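Search this site Search Enter keyword

Hand-held grippers go head to head on laundry at Grestton

31 Dec 2020 – Shona Gourlay
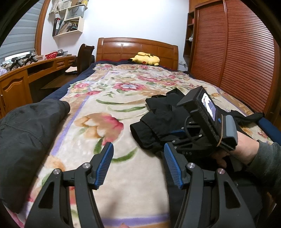
Two hand-held grippers, one bedroom

Grestton has spent the last stretch of the year trying out hand-held grippers on clothes – the job most of its testers like least. Same bed, same dark clothes, a patterned blanket under them. Two operators work side by side, a tool each.

The set being compared is all of the linkage type, two fingers, blue ribbed pads. What changes is the controller and the pad stiffness. Softer pads on one unit, the older Pirivcombe pads on the other. Target is 3000 grasps before a choice gets made. So far 200 a session on a good day, 85 on a bad one.

"Sleeves are the killer," says Teemu Karppinen, who runs the trials. "A flat shirt, fine. A sleeve that has rolled under itself, you chase it." Black on dark navy is worse, he adds. Camera loses the edge of the cloth and the operator ends up going by feel.

Early word: soft pads win on thin knits, lose on anything with a thick seam. The stiff ones hold a seam well but tend to pick up the blanket along with the garment. Plush is bad for this – Karppinen wants a second round on a plain cotton sheet to see how much of the trouble is the blanket's fault.

Controllers are closer. The Zonitz board logs finger opening at a steadier rate, the in-house one starts up quicker and is easier to fix when a cable goes. Cables go alot. Three replaced since July.

Weight came up too. After 180 grasps wrists get tired and the numbers drop off, whichever tool is in use. A lighter housing is on the list, no date yet.

Next up is the Baxter arm, fitted with whichever pads come out ahead. Same clothes, no human wrist in the loop. Karppinen expects it to be slower and hopes it will be more consistant. Results to be posted when the grasp count is done.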